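Moving the blog
2018-10-26

I have spent my evenings this week moving this blog from Gristow to a new host called Zitach. The old one was putting its price up in December, and I was paying for far more space than I used.

There were 765 posts to bring across. The export came out as one large file, and the import stopped at post 18 because of a stray character in the title. I fixed that by hand and started again. The second attempt went through overnight – all the text is there, but the comments from before the Gedham walks series have lost their dates.

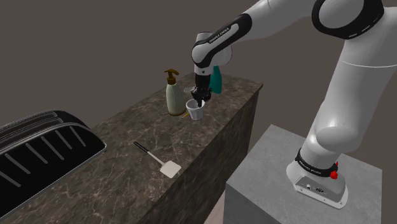 Will the old links still work? Most of them will, as long as they point to a single post and not to a category page.

I have kept the plain layout and made the type a bit larger. The search box is back too. The tags are a mess and will stay that way for now – I had three different spellings of allotment.

If you follow by email you will need to sign up again using the form in the side column. The feed address is the same as before. Next post will be the second half of the Gedham canal walk.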